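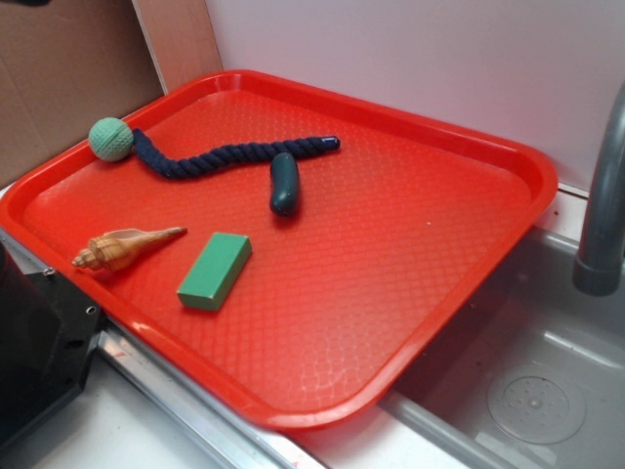

Rhoda Pilling
Support Technician II, Celtemex Water Heating

Ticket 463
Site: Lelbridge boarding kennel, prep room sink
Unit: Savine under-sink electric water heater, Antal control board
Status: Closed, parts replaced
Priority: Normal

Reported problem

Customer states that hot water at the prep room sink runs normally for a short time, drops to lukewarm, then recovers without any change at the faucet. Display shows code E4 during the drop. Code clears by itself. The sink is used for food bowls and for hand washing toys, so draws are long and at low flow. Problem first noticed in February and has become more frequent.

The red tray on the counter with the rope-and-ball toy on it is at the sink in question. A second sink in the laundry area is on a separate heater and is not affected.

Initial checks by phone

Customer confirmed the breaker was on and had not tripped. Setpoint was 120 F. Asked customer to turn power off at the breaker, wait, and turn it back on. Code did not return on the first draw. Customer called back the same afternoon to say it had.

E4 on this board means the outlet temperature sensor reading changed faster than the board allows. It does not mean the sensor is bad. Possible causes are a failing sensor, a loose connector, air in the line, or flow moving above and below the minimum needed to keep the element on.

Site visit 1

9:40 a.m. Checked static pressure at the cold inlet. 60 psi, within range. No drop when the laundry sink was opened.

9:55 a.m. Opened hot side fully. Outlet steady at setpoint. No code. Reduced flow by half. Outlet steady. Reduced flow to the rate the staff normally use. Element cycled off and on. E4 logged on the third cycle.

10:20 a.m. Shut off water, pulled the inlet screen. Screen was clogged with fine scale and one piece of pipe sealing tape. Cleaned and refitted. Flow at the faucet improved. Repeated the low-flow test. No cycling, no code.

10:45 a.m. Read the fault log from the board. 590 entries for E4 since the last reset. No other codes stored. Log cleared.

Left the heater in service. Advised customer that the screen was the likely cause.

Follow-up

Customer reported E4 again after four days. Lukewarm period was shorter than before. Screen was checked by customer and was clean. Ticket moved from Resolved back to Open.

Site visit 2

1:15 p.m. Low-flow test repeated with the cover off. No code with the harness untouched. Moved the sensor lead at the board connector and the display went to E4 at once. Repeatable.

1:30 p.m. Power off and locked out. Pulled the connector. One pin had green corrosion on it and the plastic shell was cracked on the latch side. A mineral track ran down the inside of the case from the outlet fitting to just above the board. The fitting was dry to the touch at the time. Tightened it and found it took a quarter turn.

1:50 p.m. Measured sensor resistance at the lead and compared with the table in the service manual. Reading was good cold and good after warming in a cup of hot water. Sensor kept.

2:10 p.m. Replaced sensor harness and outlet fitting washer. Cleaned the board header with contact cleaner and let it dry. Board showed no damage to the traces. Not replaced.

2:40 p.m. Power on. Ran the faucet at low flow for 20 minutes. Outlet held within 2 degrees of setpoint. Moved the new harness by hand during the run. No code.

Cause

Slow seep at the outlet fitting reached the sensor connector and corroded one pin. The clogged screen made the symptom worse by pushing flow close to the minimum, but clearing it did not fix the fault.

Monitoring

Customer was asked to leave the unit on and note any code. Fault log read again after 720 hours of service. Zero entries.

Notes for other technicians

On E4, move the sensor lead before closing the ticket, even if the screen is dirty. Check the outlet fitting for a white track inside the case.

Harness is stocked on the truck. Washer is not, order with the fitting kit.

Customer will clean the inlet screen every three months.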